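4 min read

The Teltura packing assistant, after 56 shifts

Our stockroom at Pangilinan handles returns and lost property for a chain of coworking offices, so a normal bin holds a laptop, a phone, a charger and somebody's lunch. Management bought a Teltura to help sort it. I was asked to write the review because I complained the most during the demo.

The setup is two-armed and humanoid from the waist up, and it works at a table with a felt mat. The mat matters more than the brochure lets on. On bare tabletop the phones slid. Crisanto Dizon cut our first mat from a roll of upholstery felt, and it has outlasted the one we paid for.

Speed first. A person here clears 84 items an hour on a good shift. The Teltura clears 20. The vendor would like me to add that it does not take breaks, and I would like to add that it has a software update.
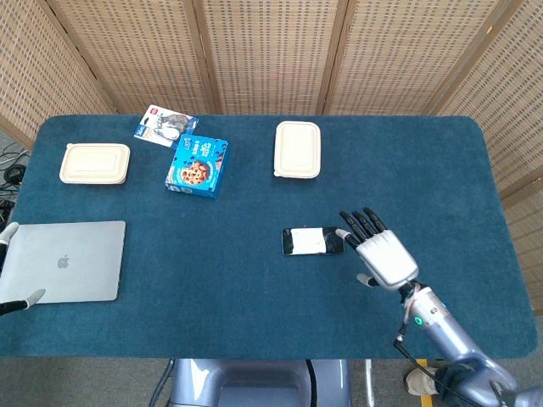 Flat things are its weak spot. A box has sides you can grab, and so do takeout containers with a decent rim, but a phone lying face up gets approached the way I approach my taxes. Laptops it manages with both hands, slowly. Blister packs depend on the mood of the plastic.

What changed for the people is harder to score. Pacita Lumanlan used to sort and now mostly watches sorting, with a tablet, and taps a button when it asks for help. She says her wrists are better and her days are longer. Rodel Mercado moved to labels, which he likes. We lost no jobs, though the evening opening we were promised went quiet right after the delivery – make of that what you want. There is also a good deal less talking. People used to argue about soccer across the table, and you don't do that over a robot's shoulder.

Support is decent. Güven Aksoy from Teltura picked up every time and drove out once in November to replace a fingertip. Budget for fingertips. Cables are the other nuisance, so tape yours down before someone carrying a tray finds them.

Would I buy it? For heavy, boring, boxy goods, probably. For a mixed bin like ours I'd wait for the next hand. Lilibeth Abella in purchasing has already ordered a second one, so my rating of 60 out of 100 goes into the same drawer as my comments on the coffee machine.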